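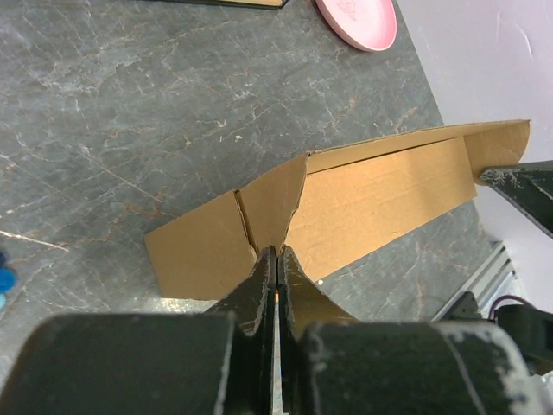

Cardboard on the worktop, partly folded.

Filed under: Household log

1/17/18

Meter read at seven, before the kettle went on. Overnight use was higher than the night before, with the thermostat untouched. Outside air was colder, so the figure proves little by itself. I have added a column for wind direction and will stop drawing conclusions until it has three weeks in it.

The back bedroom is still the problem. Surface temperature on the north wall drops sharply below the sill and recovers near the skirting. I had put this down to missing insulation behind the plasterboard. A smoke pencil along the bottom of the window board showed a steady draught at the left end and none at the right. Sealed the left end with decorator's caulk, 80 mm of it, and left the rest alone so that the two ends can be compared.

Skera replied about the extractor fan. The backdraught shutter is sold only as part of the full grille, and the grille is out of stock until June. I can make a flap from thin sheet in the meantime. Duct run to the outside wall is almost 200 cm with one bend, longer than their leaflet recommends.

Hygrometer in the hall reads higher than the one in the kitchen, even with both on the same shelf. Salt test started at noon: damp salt, sealed tub, both sensors inside. Result tomorrow.

Walked to Grutstead after lunch for pipe lagging. They had the 15 mm bore but not the 22 mm. Bought enough for the cold feed and left the heating pipes for another trip. Pavement icy by the bridge.

Bled the upstairs radiators. Air in the landing one only. System pressure fell slightly and was topped up.

To do: loft hatch seal, fan flap, second reading at ten.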